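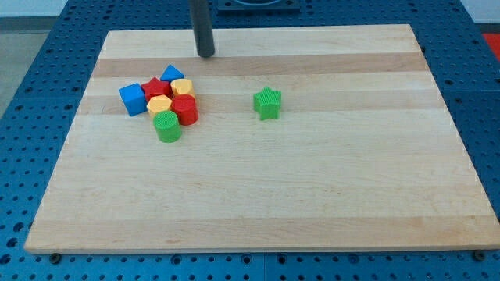 My grandmother's bread recipe begins with 200 grams of flour and then gives up on numbers altogether. After that it's "enough water" and "a good pinch", and at the bottom, in purple pen, "ask Ursina". Ursina Ruchti lived next door to her for 40 years and I never did ask, which I'm still kicking myself about (I was nineteen and far more interested in eating the stuff than making it!).

So I've spent most of this winter guessing. The first few loaves were heavy as paving bricks, and the dog was very pleased with me. Then I started leaving the dough overnight in the laundry, the coldest room in the house, and the flavour came good almost straight away – a bit sour, a bit nutty, with that chewy crust I remember from her kitchen in Helotwood.

I've settled on 181 grams of water for now, plus a spoonful of honey that Nan would probably have frowned at. Next I want to try her fruit loaf, the one she made every December, with the sultanas soaked in cold tea. If anyone reading has a version of it, please leave me a comment – I'd love to see it.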